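Masilela open house, or how I spent a whole morning looking at other people's drawers

I've been meaning to write this one up since February, and then the knitting deadline happened and then my sister's move happened, so apologies if you went looking for it. A few of you asked what the Masilela open house was like and whether it's worth the drive next time. Short version: yes, if you like rooms. Long version is below, and it is long, so get a drink.

For anyone new, Masilela is the old brick building out past the rail yard that was split up into small units a while back. Stonura has the ground floor and makes shelving and storage pieces. Prekance is on the second floor, and they fit out work rooms and classrooms, and there's a bunch of other tenants squeezed in wherever they fit. Once a year they all open their doors and you can wander in and out and ask nosy questions, which as you know is my favorite thing in the world.

I got there a little before ten and parked at 1010, the lot across the street, which is free on open days (there's no sign saying so, I asked). You get a paper wristband and a ticket at the front desk. Mine was 3096, and I got very excited thinking three thousand people had come before me, until Lurdes Paiva at the desk told me they were just using up an old roll of tickets. Lurdes was lovely. She also warned me that the elevator was slow, and it was, so take the stairs if you can.

I started on the ground floor with Stonura. Bheki Hlongwane was doing the tours, 55 minutes each, and I thought that sounded like a lot of minutes for shelves but I could have done another round! He walked us along the whole shop, from the stack of boards by the loading door to the paint room, where we only got to look through the glass. The part that stuck with me was the arches. They do a lot of arched cubbies now, and Bheki said customers ask for them constantly and the people cutting them are not thrilled. The curve has to be sanded by hand on the inside edge or the paint looks lumpy. He passed around a bad one and a good one and had us close our eyes and feel for the difference. I got it wrong. So did the man next to me, who told us he'd been a cabinetmaker for years, and he took it pretty well.

I asked about hanging shelves on brick, because I have that awful wall in my hallway. His advice was to drill into the brick and stay out of the mortar if the brick is sound, take it slow, and vacuum the hole before you put the anchor in. I have never once vacuumed a hole. This may explain the hallway.

There was coffee and some kind of orange cake on the landing, and I lost a good half hour there talking to Dineo Mabaso, who teaches fourth grade and was scouting ideas for her classroom. She had a tape measure in her coat pocket and was using it on everything. I liked her right away.

We went up to the second floor together, and this was the bit I'd come for. I have a thing about white furniture against brick. I know it's been done to death and I don't care. The room with the big windows and the ridged white ceiling is exactly what I'd want if somebody handed me a room tomorrow: cubbies up on the wall, a drawer cabinet under them, a table, a couple of chairs near the glass, and sky and treetops for when you're bored. 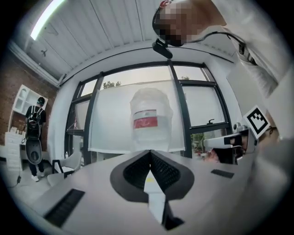

Dineo was more practical than me and went straight to the storage. Her feeling is that open cubbies on the wall are for things you want people to grab and put back, and drawers are for everything you'd like to stop looking at. In a classroom she would flip it and put the open part down low where kids can reach. Fair enough! At my height the wall unit is right, and I'd fill it with yarn, and the drawers would be for the yarn I feel guilty about.

The chairs got us arguing a bit. They're white with black frames, and I love how they pick up the black in the windows. Dineo said white chairs and nine-year-olds don't belong in the same building. I have no nine-year-olds, so I'm sticking with it. I do wonder about markers and coffee, though, and I forgot to ask what they use to clean them. If anybody from Prekance reads this, please tell me.

Chandrasekhar Rai, who does the layouts for Prekance, was around to answer questions and I'm afraid he got most of mine. I wanted to know how they pick where the table goes. He told me he always begins at the window and works back, and he tries to leave enough space that you can pull a chair all the way out and still get past behind it. Then he looks at where the light lands in the afternoon. He's not a fan of a lone ceiling tube for close work and says to add a lamp on the table, even a cheap one. I went home and moved my desk lamp that night, and my eyes are much happier for it.

He also had opinions about crown molding with a modern ceiling (he's for it) and about putting anything at all on top of a drawer cabinet (he'd allow three things). I came home and counted what was on top of mine and I won't be sharing the number.

The top floor was a little thin, I'll be frank. Pedudis was supposed to be showing how they re-cane old chairs, but the person who does the demonstrations was out sick, so it was a table with samples and a sign-up sheet for a spring class. The samples were gorgeous. I signed up. Haris Memon from the unit next door was covering for them and did his best, bless him, but he repairs lamps and kept steering us back to lamps. I ended up buying a little brass switch from him that I have no use for yet.

Lunch was the weak spot. There was one food table down in the yard, the line was long, and by the time I reached the front they had soup and rolls and that was it. The soup was fine. Next time I'd bring a sandwich and eat on the bench by the side door, where it's out of the wind.

Some practical stuff, since you always ask. The stairs are steep and the treads are worn in the middle, so wear real shoes. The Stonura tour fills up fast, and you have to put your name down at the desk when you come in, so do that before you go for the cake. Strollers were allowed everywhere except the shop floor. Restrooms are on the ground floor only. They sell seconds from a room behind the desk, and the prices were good, but you need to get whatever you buy out of there the same day, and I had the small car. There was an arched cubby shelf with a dent in one corner that I'm still thinking about.

Dineo got it, by the way. She sent me a photo of it up in her classroom, down low, already full of library books. I'm happy for her and only slightly jealous.

I'll be going back next year with the bigger car, and if anyone wants to split the gas, leave me a comment.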